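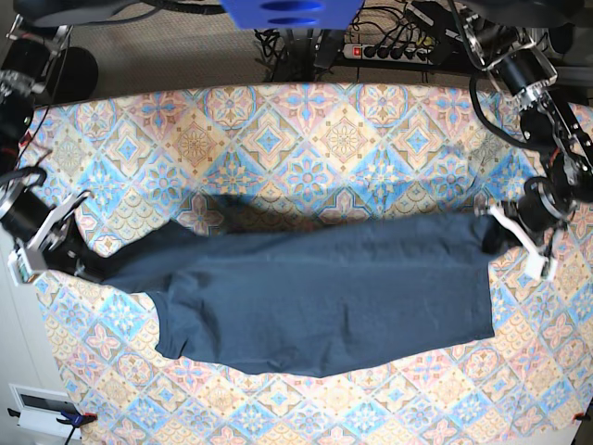 T-shirt, dark slate blue, over the patterned tablecloth

How do I stop dark cotton from fading so fast?

Lovisa Fjeld
I love navy and wear it nearly every day, but my tees go chalky after some 16 washes. I wash at 40 with Lerodier powder and dry everything outdoors. June was brutal on them! Is it the soap, the sun or the water? We moved to Nygård last spring and the kettle furs up like mad here.
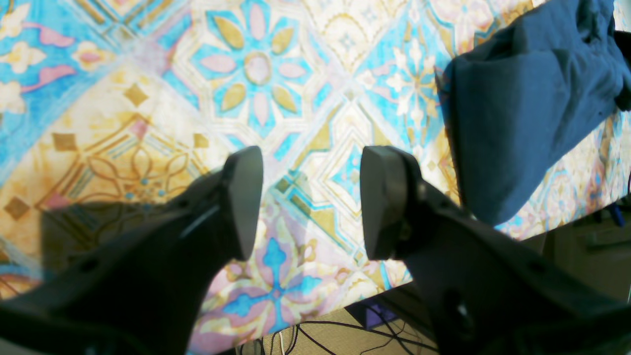
Laundry & Fabric Care

Åsmund Söderlund
Oh, I love this one! Hard water could be a big part of it – the minerals sit on the fibers and give you exactly that chalky look. Turn everything inside out, wash cold on the shortest cycle, and switch to a liquid made for darks. Powder doesn't always dissolve in cold water and leaves pale streaks. 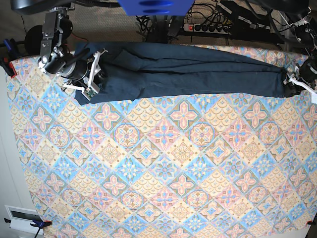

Then get them out of direct sun. I dry mine on the north side of the house, still inside out, and I have a pair of navy pants that has made it through 5 summers and looks great. Zip and button pants before they go in, too, and don't stuff the drum.

Oda Sjögren
vinegar in the rinse, works for me

Sverre Blomqvist
Go easy on the vinegar, it can be rough on rubber seals. Check your machine's manual first. I agree about the sun, though.
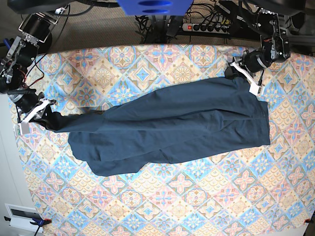
For stuff that's already faded, try dye! I did 3 shirts in one pot last winter and had a blast. Cotton takes it beautifully, but polyester thread won't, so the stitching may stay the old color. Rinse until the water runs clear and wash them alone the first couple of times.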